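I get the same handful of emails every time I mention the new novel, so I've put my answers in one place. If yours isn't covered, the contact form still works (mostly).

**What's *The Dommont Letters* about?**

Two people who write to each other for 20 years and meet twice. Ines runs a ferry office, Callum mends church organs, and they keep choosing the wrong moment to be brave. It's a love story, but a slow one — if you need a kiss by chapter three you'll want to throw it at the wall.

**Do I need to have read *Sorkar* first?**

No. Callum's sister turns up in both and there's a joke about a wedding hat that'll land better if you have, but that's your lot.

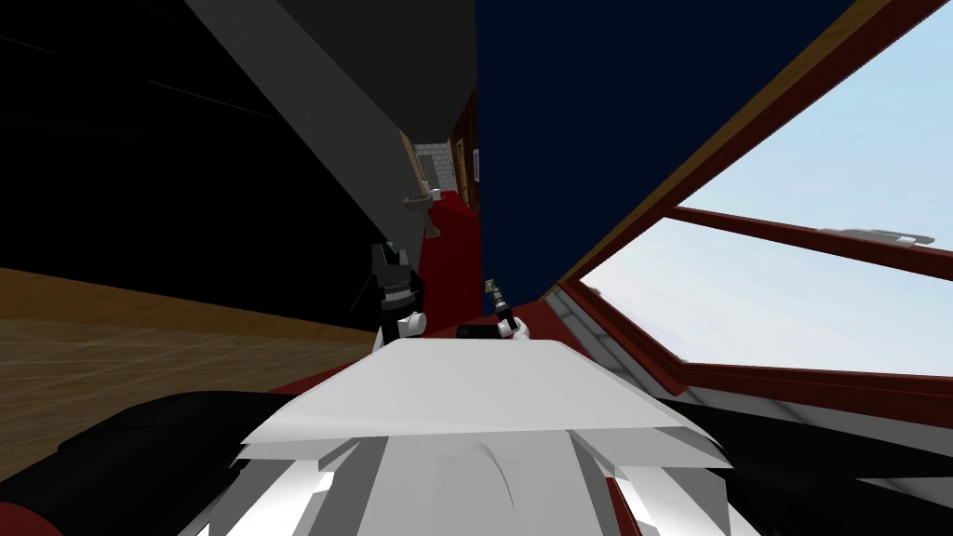

**Is it a happy ending?**

I'm not telling! My editor, Morena Piras, cried at it, and so did my mum, though Mum cries at adverts. I rewrote the last chapter 11 times and I'm still fond of number nine.

**Where is Dommont?**

In my head. I borrowed the harbour steps from one holiday and the awful weather from another. Please stop looking for it on maps, you lovely people.

**Will there be an audiobook?**

Yes, in July. Rawiri Sheehan is reading Callum and Youssra Ashour is reading Ines, and I've heard the first hour and had to go for a walk afterwards. The letters sound so much sadder out loud.

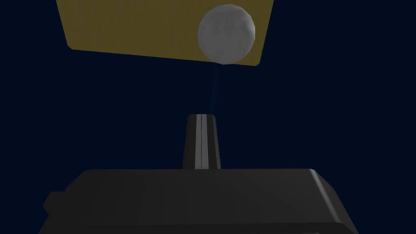 *Yellow panel and pale sphere, computer render.*

**Can our book club have discussion questions?**

They're at the back of the paperback. If you've got the e-book, drop me a line and I'll send them over. I'll join a club by video too if I can, evenings only.

**How much do you write a day?**

1,000 words on a good day. On a bad one I move a comma and eat toast.

**Are you writing another?**

I am, and it's called *Bustach* for now. It has a divorced couple, one narrowboat and a very old dog. The dog is fine at the end, I'll promise you that much.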